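How a Robot Hand Learns to Pick Up Flowers

A robot hand doesn't know what a flower is. It has to be shown, over and over. The Ditov project at Tostport is testing a way to do that with special gloves. A person puts them on and does a simple job at a table. The gloves record how the fingers bend. Square black-and-white patterns help a computer work out where each hand is. 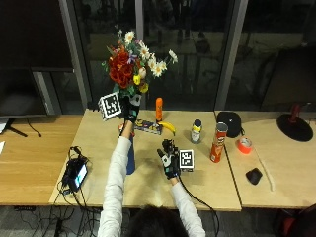

Suominen wrote in to ask whether a robot couldn't just watch videos of people instead. Videos do help, but they don't show how far each finger is bent, so the team uses both.

One turn at the job is called a demonstration. The team collected 3224 of them.

What the small cameras see

A second way is to use a hand-held gripper with a camera on it. The camera has a very wide lens, so straight table edges look curved. It moves wherever the tool moves. 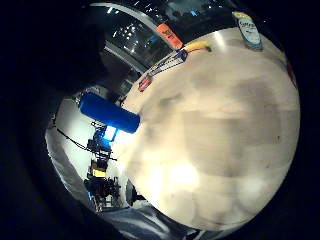 What the team found

The team trained one program with 200 demonstrations and another with 300. Then both programs had to pick up flowers they had not met before. The second program dropped them less often. Flowers are hard because the stems are thin and the blooms hide what is behind them. 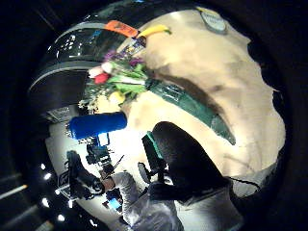

Does the robot copy the person exactly?
It looks for what the demonstrations have in common and works out its own move from that.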